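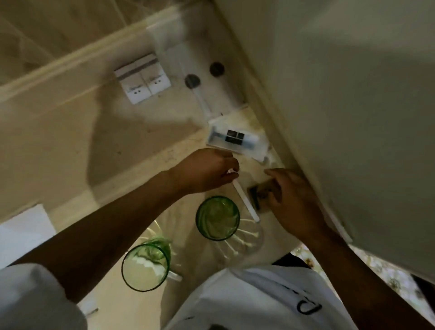 The counter corner next to the fridge, mid-clear.

The kitchen in the Stirudthorpe flat has one corner that collects everything. It sits between the fridge and the wall sockets, and every object that enters the flat without a fixed place is put down there. I have started treating it as a maintenance problem with a procedure.

The usable area is small. The fridge takes the whole right-hand side and there is no gap to lose things in, so items build up from the back ledge forwards. By Saturday the front edge is usually in use as well.

Order of work:

Glassware first. Drinking glasses go to the sink, and anything with liquid left in it is emptied before it is moved any distance. The ribbed clear glass is handled separately. It is hard to see against pale stone and I have knocked it twice with an elbow, so it now moves second, once the green glasses have made room.

Small items next. Anything that belongs in a pocket goes to the shelf by the front door. Sticks, stirrers and handles go in the drawer. Paper is read once and then filed or binned.

Boxes last. A box at the back of a counter can stay for months without being noticed. The rule I use came from Montri Noiphan, who lived here before me and left four pages of notes on the flat: if a box has not been opened by the second clear, it goes in the hall cupboard. The hall cupboard is now full. I have not found a note covering that.

With the surface bare, I wipe from the wall outwards. The counter is a speckled cream stone and the pattern hides crumbs very well. Looking straight down at it is no use. Run a flat palm across and you will find them at once. A damp cloth, then a dry one, and a separate pass along the ledge where it meets the wall. Abrasive cream is not needed and leaves a residue in the join.

The sockets get a dry cloth only, and I keep cords off the worktop where I can. A cord lying on the counter acts as a fence and things gather behind it.

The whole job takes 11 minutes with the sink already empty. With a full sink I do not start.

Still open: whether to fit a narrow shelf above the sockets. Ludier do one that would clear the plugs, at 99 including brackets, but the wall sounds hollow on the left and I have not yet found a stud. A tray would be cheaper. I tried one in January and it filled up in a day, so the shelf is still on the list, below the dripping tap.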